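July 22, 2025

Hi Beverley,

Time for the midyear update on the Stinlow Heritage Circle grant! You said at our last call that you'd take it in whatever form I could manage, so this is me at my desk with a cold coffee and the folder of receipts. The formal budget sheet is going in separately through the Flamora portal (if the portal lets me in, it locked me out twice last time).

The big piece of the year so far was the poetry evening and the wreath laying for our founding poet's anniversary. We had speeches at the memorial bench in four languages, then everyone walked over to the library for readings. The youngest reader was seven and did her whole poem by heart with her eyes shut. Her grandmother mouthed every word along with her from the second row. We printed 200 programs and ran out before the second speaker, so people shared, and I had three different folks ask me afterward if there was a spare to mail to a relative. I've since had more run off at the copy shop, and that shows up as its own line in the budget.

The choir is doing great. They lost their director in the winter when she moved for work, and for a while I wasn't sure we'd have a choir to report on. The altos kept it going by themselves, meeting in one another's living rooms, and now we have a new director who grew up singing this music and is very particular about vowels. They sang at the anniversary and they've been asked to sing in Udine next year, at a festival for diaspora choirs. Please don't read that as a travel request! We'd raise the airfare ourselves. I just wanted you to know they were asked.
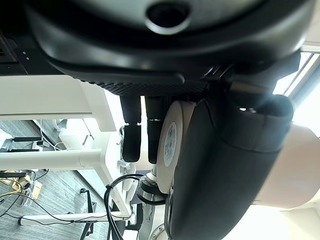
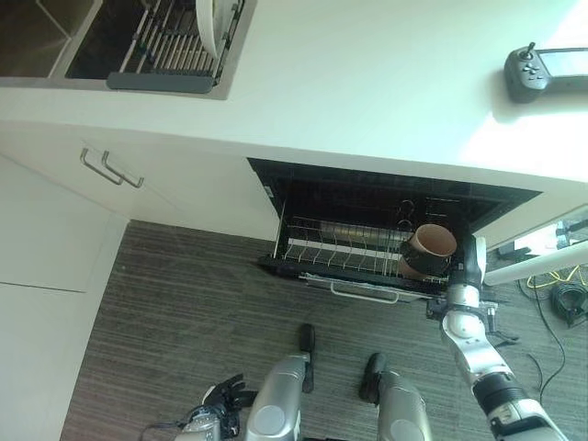
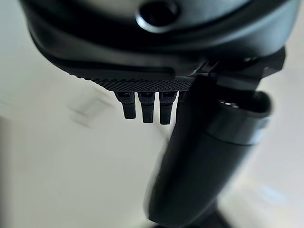 Now the language classes, where the news is more mixed. The children's group is full and has a waiting list. The adult beginners' group started strong and then thinned out in the spring, mostly over the time slot. We moved it an hour later and some people came back, though we're still short of where I told you we'd be. I'd like to try a conversation table over the summer, no textbook, just tea and talk, and see if that brings people in before we spend anything on a second teacher. If you have thoughts on that, or know another group that's tried it, I'd love to hear.

On the archive: the Shawky family gave us their letters and photographs in the spring, a huge gift, and we've been slowly getting everything scanned and labeled. The total so far is 1,963 items, and 1,105 of those have captions in both languages. The captions are the slow part. Half the time it comes down to sitting with one of our elders and a cup of tea while they work out whose cousin is standing next to the truck. I've started recording those chats (with permission, forms are on file) and I think they may end up being the best part of the whole collection. One of them drifted off into a recipe for plum dumplings that I have now made twice.

Money. We've spent nearly $3,000 of the events line, with most of that going to the anniversary: the sound system, flowers, printing and the library's evening fee. The archive line is under budget, as a member lent us a scanner and we didn't have to buy one. I'd like your okay to move the scanner money over to storage boxes, the proper acid-free kind. They cost more than I'd guessed, and right now the originals are in a borrowed filing cabinet that sticks.

What's next: the embroidery exhibit opens in October in the library's front hall. The cases are reserved and we have loans promised from several families, including two wedding shirts I've been hoping to get for years. I still need to sort out insurance for the loans, and the first quote was a bit of a shock, so I'm asking around. The invitation will come to you as soon as the date for the opening night is fixed. Do come if you can, the choir's singing and there will be far too much food.

Let me know about the storage boxes when you get a minute, and call if anything in the budget sheet looks odd.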